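About Us

Print this page | E-mail this page

Fisis is a small bathroom fitting and supply shop in Irnden. We do sinks, vanities, taps, floors, the odd full refit. Mostly small rooms. Mostly older houses, where no wall is straight and the pipes go wherever somebody felt like putting them.

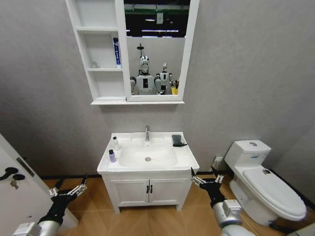
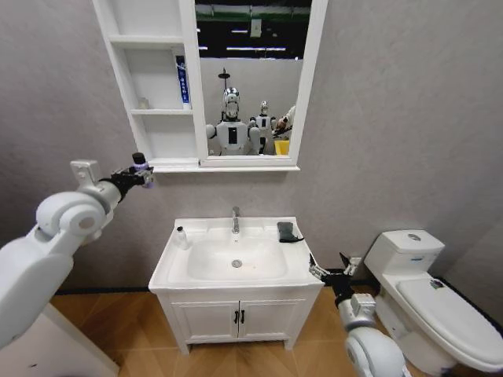 White vanity, pale gray walls, warm-toned floor.

How it started. A rented garage behind the old feed store, a van, one good tile saw. We sold faucet parts over the counter in the mornings and fitted in the afternoons. Second year we took on the unit on Coste Road, next to the tire place, and we are still there. Parking round the back, mind the drain cover.

What we do now:

Small bathrooms, start to finish. Anything under 222 square feet, if it's bigger we will probably send you to someone else and tell you who.

Vanity swaps. Old one out, new one in, usually a day. Two if the shutoff valve is seized, and it often is.

Floors. Vinyl plank and tile. No carpet in bathrooms, please stop asking.

Parts counter. Cartridges, washers, traps, supply lines, toilet flappers. We stock 3,893 different parts at last count and can generally find the one you brought in wrapped in a paper towel. Bring the old one. A photo on your phone helps but the old one is better.

The Lato range. Our own line of vanities, started in March three years back becuase we were tired of drawers that hit the trap. Shallow top drawer, cut-out at the back, adjustable feet. Comes in 2 widths. White only for now, gray has been "coming soon" for a while, sorry.

How we work. You call or come in. We visit, measure, ask where the water shuts off. Written quote inside a week, good for 104 days (long story, it was a typo on the first quote form and people liked it, so it stayed). Deposit when you say yes. Balance when you are happy with it. We don't take the balance early even if you offer.

We clean up. Dust sheets down, old fixtures hauled away, floor swept. If we left a pencil mark on your wall call us and we'll come wipe it off.

What we don't do: pools, saunas, outdoor showers, septic. Commercial kitchens, not any more. We also don't do emergency call outs at night, there's a list of plumbers who do taped to the door and it is kept up to date.

Where we go. Irnden and the towns along the river, out as far as the county line. Past that there's a travel charge, ask first.

Jobs. We take on one apprentice at a time. Need a driver's license and a tolerance for crawl spaces. Drop a letter at the counter, we do read them, replies can be slow in the spring.

Guarantee. Two years on our labor, whatever the maker gives on the parts. Lato cabinets are five years on hinges and runners. Keep the reciept.

Page updated 2021-12-14

Filed under: About the shop, Bathrooms, Irnden

Comments (4)

rivergate_mom
They did our upstairs bath last spring. Tidy, on time both days. Quote was what we paid.

tubby55
do you still carry the brass stems for the old two handle taps? called and got the machine

Fisis shop
Yes, a few left, behind the counter not on the rack. Ask and bring the old stem with you. Sorry about the machine.

Old Mill Lane
Happy with the Lato vanity but PLEASE do the gray one already, been waiting since we redid the hall.

Print | E-mail to a friend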